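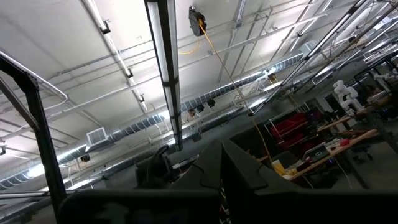

# Nine months with the Gredura ceiling cord reel

I put off buying a ceiling reel for years. Extension cords are cheap, I already owned plenty of them, and I had got into the habit of stepping over them without thinking. Then last April I caught my toe on one while carrying a glued-up drawer, and the drawer went one way and I went the other, and that same evening I sat down and ordered the Gredura. Mine is the black one with the orange-yellow cord, and it hangs near the long light fixture, with the spiral duct running across behind.

I should say that I share the workshop, so it gets used by people who are gentle with their tools and by people who are not (I love them all the same). I paid $286 for it, and I thought long and hard over that, because the Nuller reel was a good bit cheaper and a friend swears by hers.

**Putting it up**

The bracket is heavy and well made, and the screws that come with it are fine for wood. Our ceiling needed something longer, so there was a trip to the hardware store before I had even started. Get a second person for the lift! I tried it alone for the first ten minutes, with the reel on one shoulder and a screwdriver in my teeth, and I don't recommend it to anyone. Once it was up, the whole thing felt very solid, and it hasn't crept or rattled since.

Do spend some time on where it goes. I marked my spot with tape and then walked around underneath with a piece of string for most of a morning, pretending to plug things in. We have a lot going on overhead – ducts, vents, conduits, the lights – and I wanted the cord to come down toward the bench on the right. It does have to pass in front of the ductwork to get there. I worried about that more than I needed to, and now I hardly see it.

**Using it**

The pull is smooth and the latch clicks every couple of feet, so you can stop it more or less where you like. The little black stopper on the cord can be moved, and you'll want to move it. Out of the box it sat so that the end hung too high for me, and I'm not short. It took me two evenings of fiddling to get it right, and I still shift it a little when the bench gets rearranged.

Rewinding is where I have a small complaint. If you let go, it comes back faster than I'd like, so walk it in with your hand on the cord. Every so often it also leaves a loop hanging below the reel instead of winding flat. A short tug and a second try usually clears it, but for this money I'd hoped for better.

The color is a real pleasure, I must say. Against silver and white you can always find it, and no one has walked into it yet.

**Would I buy it again?**

Yes, I think so, though I'd wait for a sale. If your ceiling is low or you only plug in a sander now and then, the Nuller will do you nicely and you can spend the rest on clamps. For a busy room with one crowded bench, I'm happy with the Gredura. I've already got my eye on a second one for the far side, where the table saw is still running off a cord on the floor.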